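Tire pressures and the second stint

The August round at Ladik was the first time I had two full data sets from the same car on the same compound, so I spent most of Sunday evening going through them. Notes follow, mostly for my own use.

The car is the Furtado, run on the control tire. Arlindo Brandão drove the first stint, Rosimeire Magalhães the second. Fuel load at the start of each was the same, and track temperature fell slightly between the two. On paper the second stint should have been the easier one on the rear tires. It was slower, and the drop came early.

My first guess was cold pressure. The second set went on a little higher than the first because the gauge we use at the pit wall and the one in the tire tent do not agree. I have complained about this before. A higher starting pressure gives a smaller contact patch once the tire is up to temperature, and the center of the tread then does more of the work.
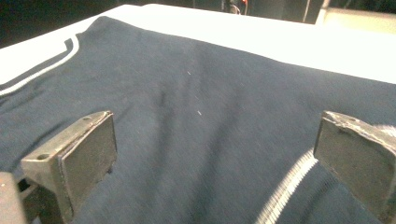 The wear readings support that up to a point. The center of the left rear was down more than either shoulder, and the right rear showed the same pattern but weaker. The fronts were even. If pressure were the whole story I would expect the fronts to show something too, as they came out of the same tent and were set with the same gauge.

So I went to the throttle traces. Out of the hairpin, Arlindo picks up the throttle later and gets to full in one movement. Rosimeire goes earlier, holds at part throttle, then adds the rest. Neither is wrong – her exit speed is better for the first laps of the stint. But the rear is sliding a little under load for longer, and the Ladik hairpin is long enough for that to matter.

The logger recorded 281 usable samples through that corner after I threw out the safety car laps and the traffic. Rear slip is higher in the second stint from the third lap onward, before the lap times start to fall. That order suggests the slip is heating the tire and the pressure is making it worse.

I posted a short version of this on the Zavuvton board and asked if anyone had seen the same on that compound.

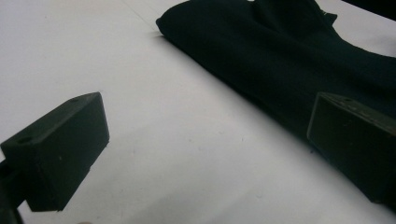 Štěpánka Paulík wrote back that she would check the differential before blaming either the driver or the gauge. Her car did the same thing last season, and the preload had dropped well below the build sheet value. She also asked which way the left rear was graining, and I had not written that down.

The diff comes out this week. Until then the setup sheet stays as it was, with one change: all four tires get set with the pit wall gauge.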